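The Phones We Don't Throw Out

By Lindalva Fagundes
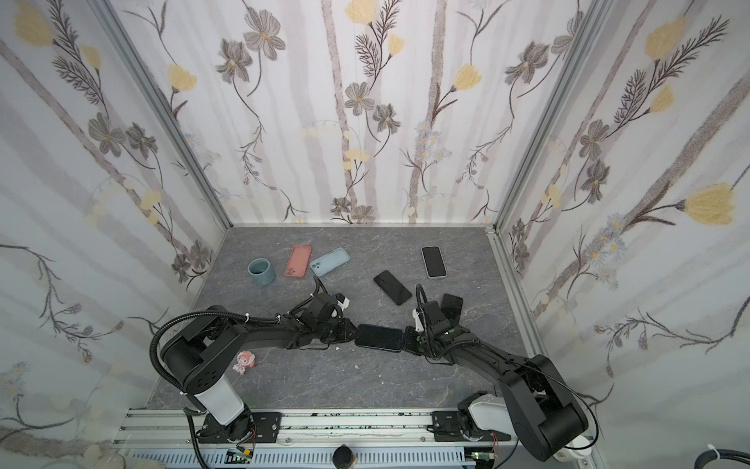
Old phones pile up fast once the cases stay on. The cup is teal, and two of the cases are coral pink and pale blue.

Gilmar Batista kept his in a kitchen drawer in Vakville until the drawer stopped closing. He had phones from three jobs and two kids, and no idea which ones still turned on. One Monday in February he put them all out and sorted them.

His method is simple. Take off every case and wipe the phone down. Charge each one for 60 minutes before deciding it's dead. If it starts, copy the photos first, then sign out of every account and reset it.

Toshiko Mizuno runs the counter at Wundier, a repair shop in Ornmont. She takes in up to 20 old phones a week, and most owners have forgotten the passcode. "Write it on a piece of tape and stick it on the back," she says. "Then take the tape off before you sell it."

A swollen battery is a different matter. Don't charge it, and don't put it in the trash. Wundier accepts them at the counter for $5.

Batista kept one phone for music in the garage. The rest went to Mizuno in a shoebox, with the cases in a separate bag.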